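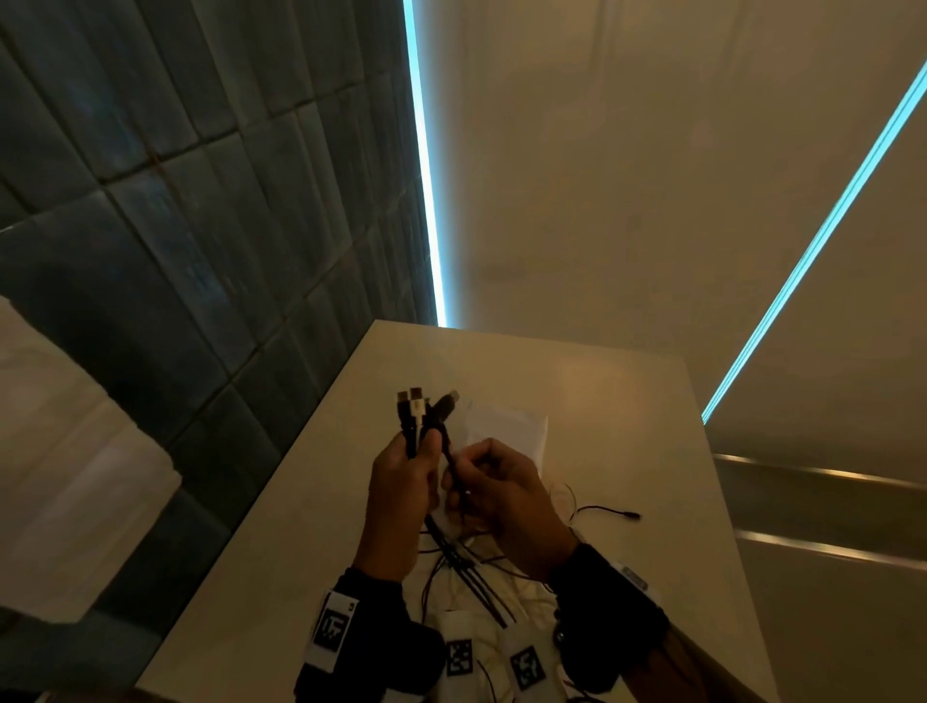
Cables held over a white tabletop.

Stimow Household Repair Records
README for the June release

Summary
The Stimow records are a collection of 3,236 written entries on the repair of small household goods. Each entry gives the type of item, the fault reported by the owner, the work carried out and the result. The entries were gathered at repair sessions in Tamar and Ngau and are published as plain text tables.

Contents
items.csv – one row per entry
faults.csv – the 198 fault terms used in the items table
sessions.csv – date and town of each session
notes.txt – remarks on spelling and older terms

Fields
The items table has 12 columns. The column "age" is given in whole years as stated by the owner and is left blank where the owner did not know. The column "result" takes one of four values: mended, part mended, not mended, advice only. Costs are not recorded.

Collection
Entries were written on paper forms at the bench and typed up later under the Enia scheme, which sets the order of the fields and the list of fault terms. Forms that could not be read were set aside and do not appear in the tables. Names and addresses of owners were removed before typing.

Known limits
Lamps, kettles and radios make up a large share of the entries. Furniture was accepted in Ngau only. Free text remarks are cut at 60 words. The early Tamar sessions used "lead" and "flex" for the same part – both spellings have been kept, and notes.txt lists the entries concerned.

Use
The records may be copied and reused for study or teaching, provided that the source is named. They should not be used to judge the safety of any make or model.

Contact
Corrections should be sent to Hafiz Liew, records editor, quoting the entry number.

Last revised Sep 27, 2025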